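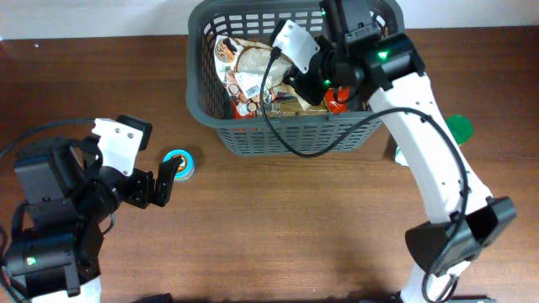 How to Clean Out and Reorganize Your Pantry in One Afternoon

I put off doing my pantry for most of the spring. Every time I opened the door something slid forward, I shoved it back with my elbow, and I told myself I'd get to it in July. Well, July came, and I did it, and it took me one afternoon with a break for a sandwich. So if yours looks anything like mine did, come along and I'll walk you through it.

What you'll need

A clear table or a good stretch of counter
A few open baskets (more on those in a minute)
A damp cloth and some dish soap
Masking tape and a marker
A trash bag and a box for donations

I spent $30 on the whole thing, and most of that was baskets. My shelves are Wesberg ones that came with the apartment, only 12 inches deep, so please measure yours before you go shopping. I didn't the first time and had to drive back across town with a stack of bins that stuck out past the edge.

Step 1: Take everything out

Yes, everything! I know it's tempting to do one shelf at a time, but then you just end up moving the same can of chickpeas from place to place. Start at the top shelf and work down so the crumbs fall where you haven't cleaned yet. Once it's bare, wipe the shelves with soapy water, then plain water, and leave the door open until they're dry. Mine took 2 hours because I used way too much water.

Step 2: Check the dates

Go through the pile and look at every package. Flour and nuts are the ones that catch me out. Whole wheat flour goes stale much faster than white, and walnuts get a bitter smell — if you catch even a hint of it, out they go. I had a bag of couscous from Ait Brahim, the little grocery near my old place, that I'd been saving for a special dinner since before I moved. It was still in date, so we had it that same night with roasted carrots.

Anything that's in date and sealed but that you know you won't eat goes in the donation box.

Step 3: Pick your baskets

I like plastic ones with holes in the sides. You can see a bit of what's in there, and they're easy to rinse out in the tub. Skip the lids. I've owned lidded bins and I never once put the lid back on.

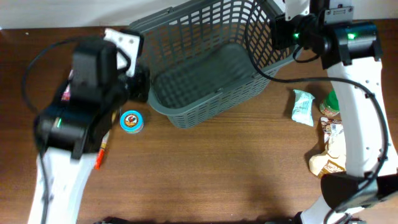 Gray basket, ready to fill.

Put a strip of masking tape on the front edge and write on that. I bought a set of pretty Gamine labels years ago and they're still in the drawer, because what I keep in each basket changes all the time and tape peels right off.

Step 4: Sort into groups

Keep the groups loose. Mine are breakfast, baking, snacks, dinner stuff and "odd things." If you get too specific you'll have a basket with one jar of capers in it and no room for the rice. 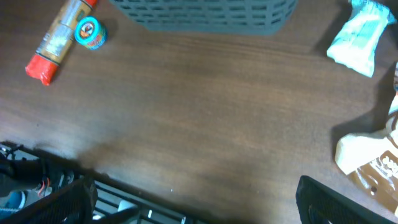
Awkward shapes are what used to wreck my system. I'd get everything lined up, then find one item that wouldn't stand or stack and wedge it in sideways. Now I pair things up. A long tube-shaped package like the one with the red-orange end can lie along the back of a basket, and a small round tin can stand in whatever space is left beside it. Bags go in last, standing on end if they'll let you.

Step 5: Put it all back

Everyday stuff at eye level, heavy stuff down low, party platters and the giant stockpot up top. Leave one spot open on the middle shelf for whatever comes home from the store next. And stick a grocery list on the inside of the door while you're at it — mine currently says rice, oats and more masking tape.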